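Project report - does the bus cut matter? Lunch and getting about in Kurthorpe
Prasetyo Saragih
22nd October

1. Why I picked this

The 20 bus used to go from Kurthorpe to Zatcombe every half hour. In July it went down to one an hour and stopped calling at the Liew Road shops altogether. Everyone at college moaned about it but I couldn't find anyone who had asked people properly what they'd changed. So that was the project. Started as a project about buses, ended up mostly about food, because food was what people kept bringing up.

Question I set myself: has losing the stop changed where students and older residents buy their lunch and small shopping?

2. What I did

Paper survey, one side of A4. I gave out 774 in the end, through doors on the Liew estate and in the college canteen. Got 400 back, a lot more than my tutor said I'd get. Some were half filled in and one had only a drawing of a bus on it. I kept the half filled ones and used whatever answers were there.

Also 20 short interviews, ten students and ten residents over sixty. Five questions each, written down by hand, no recording. My writing is bad so a few answers got lost. 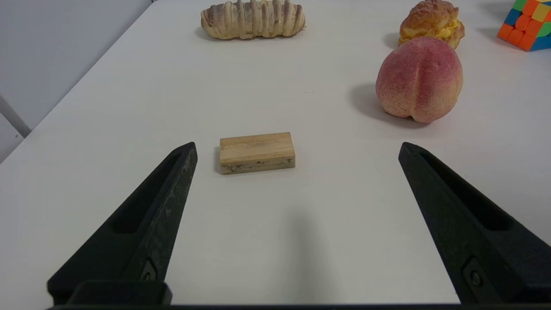 The survey had a mistake in it. Question four asked "how often do you go to the shops" and didn't say which shops. People wrote things like "the big one" or "Skusska's" or just "yes". I've left question four out of the results. Should have tried it on a few people first, lesson learned.

3. What students said

Most of the students I interviewed used to get off at Liew Road, buy something, then walk the last bit up to college. Now they come straight through to the main gate. So they either bring lunch from home, use the canteen or go without till they get back.

Seven of the ten said they buy less food overall. Not the same as spending less - the canteen costs more for a sandwich than the bakery did. Drinks were the thing they missed most. A can from the machine by the gym is dearer than one from the corner shop and the machine is often out of order.
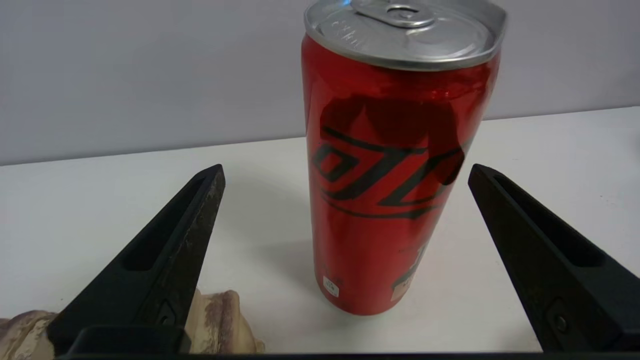 Two said they were glad about it, as they'd been spending too much and now they don't get the chance. One said she'd never used the stop and didn't know it had gone.

A few had started walking down at dinner time, but it's a long way there and back and you get marked late if the crossing is slow. They take it in turns to go for the whole group.

4. What residents said

Very different. For the over sixties it was hardly about price at all. Liew Road was where they saw people. The cafe next to Skusska's did tea and a slice of cake and several of them went there every week on the bus, same table. Now it's a lift from family or a taxi, or not going.

One man said he does his main shop in Zatcombe now as the bus goes there anyway, "but I don't know anyone in Zatcombe". A woman further up the hill said she bakes at home instead and gives half of it to next door. I think that was my favorite interview, it went on far longer than the five questions.

Three hadn't changed anything, they all drive.

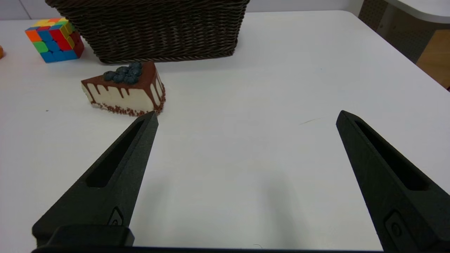 5. Problems with the project

- Question four, see above.
- I only went out in the afternoon so missed people who work days.
- The canteen surveys were filled in by groups of friends and you can tell, the answers match.
- I didn't speak to the shops. I did ask in Skusska's but the manager was away and I ran out of time to go back.
- No figures from before July so I'm relying on what people remeber.

6. What I found

The stop going has changed habits for both groups but in differnt ways. Students mainly lost somewhere cheap. Residents mainly lost somewhere to go. I can't say how much trade the shops have lost, I'd need their takings for that.

If I carried on I would ask the bus company whether one morning and one afternoon bus could go round by Liew Road again. Most people I spoke to said they'd be happy with that - they weren't asking for the half hourly one back.

Comments

Liew Rd resident: Good work. I filled one of these in and wondered what happened to it. You're right about the cafe, it's very quiet in there now.

J: the machine by the gym ate my money again today

Bev: Could you send this to the council? Also the 20 was late even when it was every half hour, people forget that.

Prasetyo: Thanks all. Bev - yes going to, once it's been marked.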